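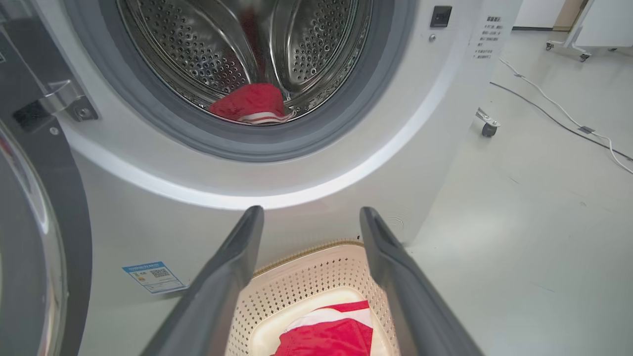 OPINION | HOUSING AND ENERGY

Stop billing shared laundries by the cycle

By Femke Van Damme
February 5, 2023

36 shares
8 comments

Most blocks of flats with a shared laundry room charge by the cycle. A resident pays a fixed sum, the machine unlocks, and the same sum is taken whether the programme is a cold rinse or a long wash at 90 degrees. The method is easy to run and easy to explain. It is also a poor way of sharing out a cost that is mostly heat.

The electricity used by a washing machine goes mainly into warming water. The motor and the pump take a small part. A wash at 60 degrees therefore uses far more than one at 30, and under a flat charge the household washing at 30 pays for part of the difference. Over one month this is trivial. Over the life of a machine it becomes a standing transfer between neighbours which none of them agreed to.

I looked at the records for Cedari, a block whose owners' association switched to metered billing in November. Under the old arrangement the laundry room logged 1436 paid cycles in a year. In the year before that it logged 1388. The association could say nothing about how those cycles were made up, as the payment box recorded only that a coin card had been presented. When the tariff rose, the board raised the price of every cycle by the same amount, and the people who had already moved to cooler programmes got nothing for it.

Stijn Desmet, who manages the building, defends the flat charge on grounds of cost. A submeter on each machine, with a card reader that can handle a variable price, was quoted at 258 euros per machine before fitting. He points out that the sums recovered are small and that disputes over a variable bill take up office time. Both points are fair. The second is stronger than the first, given that the meter is bought once and the disputes come back every quarter.

The answer to disputes is a simpler tariff. Billing to the nearest watt-hour is not needed. Two prices, one for programmes up to 40 degrees and one for anything hotter, would capture most of the difference, and a resident could check the charge against the dial. The payment systems sold by Ustine and Barnum both allow this. The older Swanson boxes do not, and buildings that own them should plan for the change when the boxes fail, and not before.

There is an objection from hygiene which deserves a proper reply. Some households need hot washes: those with infants, with illness, or with work clothing that must be disinfected. A higher price for hot programmes falls on them. A monthly allowance of hot cycles at the lower rate would deal with this, and it can be set on the same card. The cost should be met openly from the common charges, where owners can see it and vote on it.

Water is a separate matter. Consumption varies with the load and the programme, but less sharply than heat, and a flat component in the price remains reasonable. The same applies to wear. Door seals, pumps and bearings age with use at any temperature, and a fixed sum per cycle paid into a repair fund reflects that well enough.

Associations drawing up next year's budget should ask for the split between heat and everything else before they approve another uniform increase.

8 comments
Share this article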